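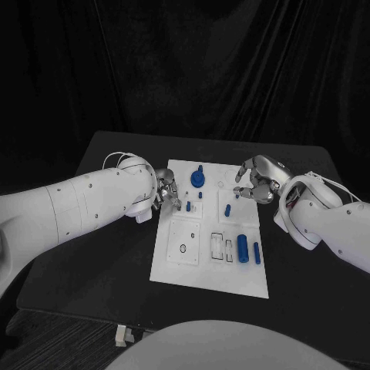

I'd been pestering Ha-neul Chae for a chat about Curkik, the practice board her firm Trornar sells to people with two-armed robots, and one Saturday she finally gave in. We met in Domedham, drank too much tea and talked about pegs (I loved it!).

"Everyone wants to see the gear," she told me. "I want to see the tiny pegs. That's where your hand gets found out."

The parts are blue, the board is white, and a kit costs £865, which made me gulp a bit. She didn't blink. Labs have been paying more for worse, she said, and spare pegs come in bags of 30.
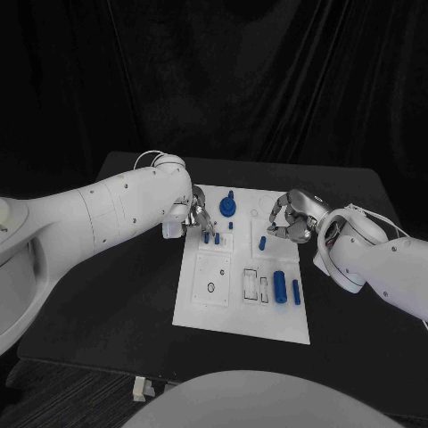
Cha reckons the price is fair but would like a cheaper set with only the cylinders and one plate. I passed that on and Ha-neul laughed – she's had 23 emails asking for the same thing, and she's hoping to have one ready by December.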